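Stainless steel tea cups and saucers – worth it, or am I going to burn my lips off?

Posted in Kitchen & Table > Cups, Glasses, Teapots

brarkside_kettle
Member, 34 posts

Hi all! I'm finally replacing our tea things and I keep going back and forth, so I'm throwing it to you lot. We've been through two china sets since we moved to Brarkside, and what's left is a sad mix of cups with no saucers and saucers with no cups. My sister-in-law has stainless steel cups with matching saucers, plus a little steel teapot with a thin spout, and I love how it all looks together. Very plain, very shiny, and you can drop it on a tile floor and just pick it up again.

But I've only ever had tea at her place once or twice and I can't remember if the cup was hot to hold. I drink mine black and strong, and I like it properly hot, so this matters to me more than it probably should. I also have a bit of a shaky pour first thing in the morning and I tend to slop tea into the saucer. With china that meant a brown ring on everything.

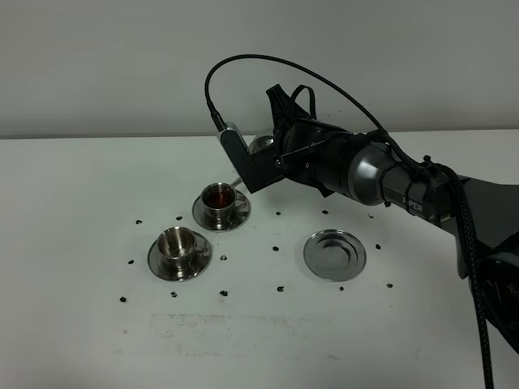
The other thing I'm wondering about is taste. My mother swore that tea out of metal tastes like pennies, and she said it with such confidence that I've never dared check. Does anybody here drink from steel every day? And do the saucers scratch up? I have a white table and a fairly heavy hand, so I'd also love to know if they leave marks on it. The set I'm looking at is by Ulach and it's 40 dollars, which seems fair but I don't want to buy it and then have it live in a cupboard.

Thanks in advance!

waltmont_teas
Regular member

Steel drinker here, every single day, so I can help with some of this. The heat thing is real but it depends on the cup. Single-wall steel gets as hot as whatever you put in it, rim included, and you learn that lesson fast. Double-wall is much kinder to your mouth, and it keeps the tea hot longer too. Check the listing for the Ulach ones and if it doesn't say double-wall I'd assume they aren't.

Look hard at the handle as well! Some of them are tiny, and if you've got big hands like me your knuckle ends up resting on the side of the cup – ouch. I'd go try one in a store if you possibly can. The homewares place in Waltmont had a whole shelf of them in March and nobody minded me standing there pretending to drink.

On taste, I get nothing from mine with black tea. I did get a slight something the first couple of times, so I washed them in hot water with baking soda, rinsed like mad, and it went away. Lemon is a different story. I wouldn't leave lemon tea sitting in steel all afternoon.

For the slopping, get saucers with a raised rim. Mine catch everything and wipe clean. For stains inside the cup I fill them with hot water and a spoonful of baking soda, leave it 30 minutes, then wipe. Don't use the scratchy side of the sponge or you'll lose the shine. As for your pour, hold the spout lower than you think you need to and go slowly at the start. Most of my spills happen in the first second when I tip too fast.

spoonrest
New member

they scratch. doesn't bother me. mine look like they've been through a war and the tea is fine

bisht_and_biscuits
Regular member

Agree with most of what's been said, but I'd add that they're noisy! Steel cup on steel saucer makes quite a clatter, and if you're up before everyone else you'll be setting it down like you're defusing something. I ended up with the Bisht ones because the saucer has a shallow dip in the middle and the cup sits still in it, so there's less sliding about.

On the white table question, mine has had steel saucers on it for ages and the only marks were gray smudges that came off with a damp cloth and a bit of dish soap. Do run your finger around the underside when they arrive though. One of mine had a rough edge and I sent it straight back.

If you mostly drink alone I'd buy one cup and saucer first and live with it for a while. You can always get the rest later, and the teapot too if you still like the look of it.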